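Wire mesh basket

A wire mesh basket is an open container made from metal wire joined into a grid and fixed to a heavier rim. It is used in homes, shops and offices to hold small things together while leaving them in plain view, and it has become one of the most familiar pieces of tabletop storage, so familiar that most people who own three or four of them would have a hard time saying where any of them came from.

Construction

The grid is usually made of thin wires laid across one another and welded where they cross. A thicker rod runs around the top to form the rim, and on rectangular baskets there are often rods at the corners as well, which keep the sides from leaning outward when the basket is full. The floor may be a continuation of the same grid or a separate panel welded in afterward. Finishes include paint, powder coating and bare plated metal, with black and white the colors most often sold for the home.

Square openings are the most common. Smaller openings hold pens, clips and spools of thread that would slip through a wider grid, while larger ones make a lighter basket that is better for folded cloths, fruit or mail. A few makers line the floor with felt or card, and plenty of owners simply cut a piece to fit (an old place mat does very nicely).

History

Wire goods were once bent and twisted by hand, and the older baskets still turn up with their wires wrapped around the rim. In the town of Cloldale, the workshop of Brerkano made them this way for many years before changing over to welding. Its first welded pattern had 427 joints and was sold mainly to grocers and bakers. Nazar Tkachuk, who kept the workshop's pattern books, recorded 13 sizes in the household range, the largest of them meant for firewood kindling. The Bestley catalog later carried a shallow version for desks, and an order of 2,000 for school libraries is the largest noted in the books.

Use on wooden tables

Wooden tabletops and wire baskets are very often found together, and they get along well enough with a little care. Because the wire is open, the grain of the wood shows through the floor of the basket, and dust or crumbs fall straight through to the table, where they can be wiped up once the basket is lifted. Pale woods show marks sooner than dark ones, so it is kinder to lift a basket than to drag it. Roksolana Hnatiuk, in her household handbook, suggests running a fingertip along the underside before setting a new basket down, feeling for any wire end left proud of the weld.

Pale wood grain, and a black wire mesh basket on a light wooden tabletop

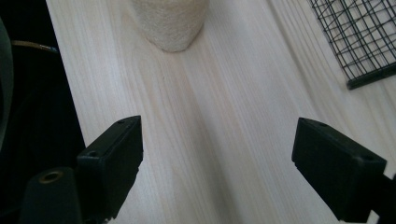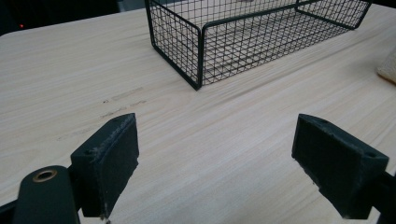 Care

Dusting with a soft, dry brush is enough for most baskets. Sticky ones can be washed in warm water with dish soap, then dried right away with a towel, paying attention to the corners where the wires meet.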